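Kiltance: notes on a small room

README, last tidied up in February

Hello! Kiltance is my list of everything that gets put away in one small room: which drawer, which shelf, how long before it wandered off again. It has 2,807 rows, one per item per tidy, and covers 161 tidies over 14 months. I typed the lot by hand, so expect spelling mistakes (I've left the funny ones in).

The room is mostly white furniture on a patterned floor. In the file the little cabinet is "bedside" and the desk is just "desk".

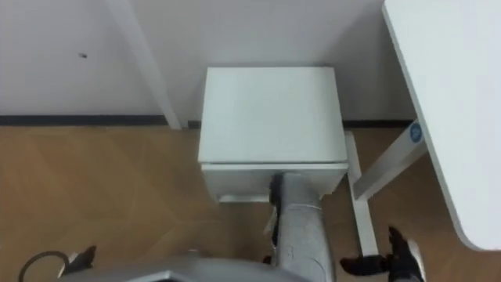
Bedside and desk, as named in the place column.

Columns are item, place, put_away, found_again and notes. If found_again is blank, the thing stayed put. Times are to the nearest quarter of an hour, and anything after midnight counts as the evening before, which suits how I live.

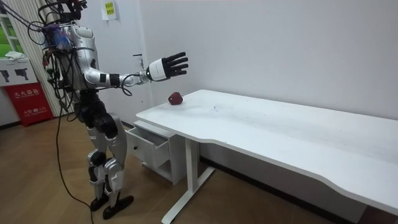 Food was the hardest thing to code. I started with a separate food column, got fed up and folded it into item with an f in front. A red apple on the desk goes down as f_apple, place "desk", and it only gets a put_away time if it moves to the kitchen. Biscuits are a mess before row 100, sorry!

Drawers get their own line each time they're emptied. I write "bedside, nil" when there's nothing left inside, so please don't drop those rows as missing.
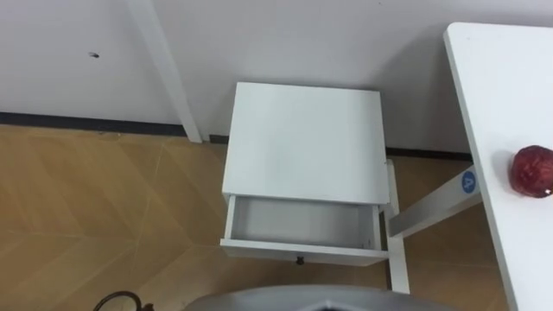 Gwenllian Meredith wrote to ask whether a drawer should count as tidy if everything in it has simply been moved to another drawer. I say yes, she says no, and the Bokitico version of the file follows her rule if you'd prefer it.

Still to do: merge the two shelf names, and check the rows marked "Edwards" (that's the tall shelf).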